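Minutes of the general meeting, Plundden Glassmakers' and Enamelers' Association
10 October 2021, upstairs room at the Karpenko works

**1. Minutes of the last meeting**

Approved with one correction. The old cutting shop on the river side closed before the bottle line was moved, and the minutes had it the other way around.

**2. Town glass history booklet**

The draft is with the printer. Members have read the first two chapters, on the forest glasshouses and on the move to coal firing. The second chapter still calls the early green glass "poor quality." The meeting agreed to change this to "everyday ware." The print run will be 500 copies. A second run was discussed and left until sales are known.

The chapter on enameled glass is short. The Jolari workshop has offered its pattern books from the years when painted tumblers were sold at the spa. They can be read on site but not borrowed. Two members will go before the end of the month.

**3. Winter market**

The association will have one double stall at the December market. Six workshops have asked for space. Each gets the same length of table, drawn by lot. Lamp work will be shown on both days if the fire officer agrees – the application went in last week and there has been no answer yet.

Seconds may be sold if they are marked as seconds. A motion to ban them was put and lost.

**4. Furnace costs**

Gas is the main worry for the smaller shops. Karpenko will open its annealing oven to members one night a week. Pieces must be at the door by six in the evening and labeled with the shop name. The charge is 50 per shelf. Anything over the height of the shelf has to be arranged in advance.

Tatard has changed its batch recipe and two members reported cords in thick pieces. Thin ware was fine. The secretary will write to Tatard and ask for the new melting schedule.

**5. Display room**

The new cases are in. The lighting is still too yellow for the ruby glass and the electrician is coming back. Labels will be in two languages. The bowl section goes by the door and the drinking glasses along the long wall.

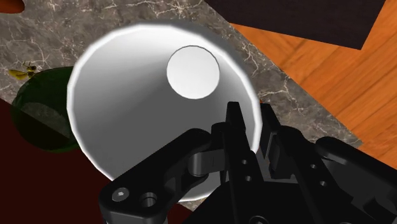 *White bowl, computer rendering, seen from almost directly above.*

Visitor numbers for the year may reach up to 1000 if the school bookings hold. Opening hours stay as they are.

**6. Other business**

The key to the sample cupboard is missing. Members are asked to check their coats.

Dues for next year are unchanged. The date of the next meeting will be sent out with the market table plan.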